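Gwynne Accounting: Client Newsletter
Changes to bookkeeping and year-end services
Issued 5/24/26

The firm has completed its review of the way in which small business accounts are prepared and submitted, and several changes will take effect over the coming months. Clients who use our bookkeeping, payroll or year-end services are asked to read the following notes carefully. Those who instruct us only on personal tax returns are not affected and need take no action.

The principal change concerns the delivery of records. Clients have until now been able to send invoices, receipts and bank statements by post, by email or through the online portal. From August, all records for bookkeeping clients should be uploaded to the portal, known as Akongate. Paper records will still be accepted from clients who have an existing written arrangement with the firm, but a handling charge will apply to each box received. The charge is set out in the revised schedule of fees, which will be sent out with the next engagement letter.

Records should be uploaded monthly. Where a client is registered for VAT, the upload should be made at least four working days before the date agreed for the preparation of the return. Late records have been the most frequent cause of hurried work in the past year, and we would ask clients to speak to their usual contact at an early stage if the agreed date is likely to be missed. An extension can often be arranged within our own timetable, although statutory deadlines remain the responsibility of the client.

Morfudd Lougher, who leads the bookkeeping team, has prepared a short guide to naming and sorting files. The guide asks that sales invoices, purchase invoices and bank statements be kept in separate folders, and that each file name begin with the month to which it relates. Photographs of receipts are acceptable provided that the supplier's name, the date and the total can all be read. Till rolls should be photographed in sections, with a small overlap between one section and the next. 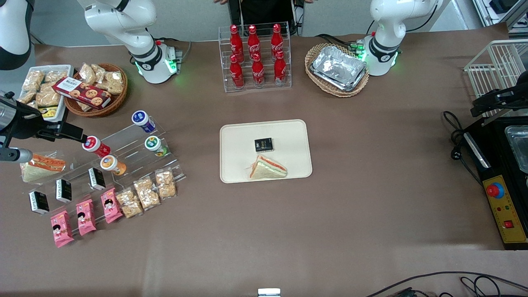 Petty cash continues to cause difficulty in a number of engagements. Clients who keep a cash float should record each payment on the day it is made and should reconcile the float at the end of every week. Small differences may be written off to a separate account, but a difference of more than £3 in any week should be noted and explained. Cash taken from the float for private use must be shown as drawings – or, in the case of a company, posted to the director's loan account – and should not be entered as a business expense.

We have also reviewed our procedure for year-end queries. In future, queries will be collected and sent to the client in a single list, with up to three weeks allowed for a reply. The accounts will not be passed to a manager for review until the list has been answered in full. Gwilym Llewellyn will oversee this process for limited companies and Efa Vaughan for sole traders and partnerships.

Clients with employees should note that payroll instructions will be handled by a separate team under Elin Gwilliam. Details of starters, leavers and changes to pay should be sent to the payroll address and should not be included with bookkeeping records. Where instructions are received after the monthly cut-off, adjustments will be made in the following pay period unless the client asks for a supplementary run. Each supplementary run will be charged at £49 plus VAT.

The firm's approval limit for payments made on behalf of clients has been set at £2,000. Any single payment above that sum will require written confirmation from two authorised persons. Sole traders with no second signatory may give confirmation by email, followed by a telephone call to the number we hold on file. We will not act on a change of bank details received by email alone.

Questions about the portal, including requests for additional user accounts, should be addressed to Nélida Zapata at the main office. Please quote your client reference in all correspondence. Revised engagement letters will be issued in order of accounting year end, and should be signed and returned before any further work is begun.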